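Dralline Interior Door Paint, reviewed after a winter of use

By Gisela Lucero
Jan 16, 2026

I bought two cans of Dralline's water-based door and trim paint last February, one for the hall closet and one for the bedroom doors. The house still had its old oil paint, gone yellow, with chips along the bottoms where the vacuum hits. I had used Arkthorpe before and was happy with it, but the local store stopped carrying it.

A can costs $38 and covered three doors, both sides, two coats each. The label promises a little more than that. If your doors have raised panels, plan on using extra, as the molded edges take more paint than the flat parts.

Prep matters more than the label suggests. It says a light scuff is enough over old paint. I tried that on the closet door and could scrape the finish off with a fingernail a week later. On the next door I washed everything with degreaser, sanded with 120 grit, wiped it down and put on a coat of Mitovlow bonding primer. That door has not chipped. I went back and redid the closet door the same way.

The paint itself is on the thin side. It runs if you load the brush too much, mostly in the corners of the panels. I did the panels first with an angled brush, then the rails, then the outer uprights, and checked each corner again after five minutes. A foam roller is fine on flat areas but leaves small bubbles unless you follow it with a dry brush.
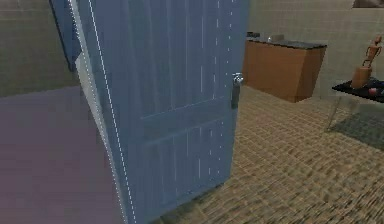 Drying time is the weak point. The can says to recoat after 6 hours. In an unheated hallway I needed to wait overnight, and the paint stayed soft for close to two weeks. One door stuck to the weatherstrip and pulled off a patch the size of a quarter. Leave doors open as long as you can, and take the hardware off before you start. Masking tape around a handle left a ragged line that I had to sand out.

Once cured, it holds up well. Fingerprints come off with a damp cloth and dish soap. The satin finish has a low shine that hides old dents fairly well, and I haven't seen any yellowing. The smell was mild and gone by the next day.

I would buy it again for bedrooms and closets. For a front door or a busy kitchen I'd look for something that hardens faster. Color matching was good on the second can, but write down the formula from the lid, because mine was covered in drips by the time I needed it.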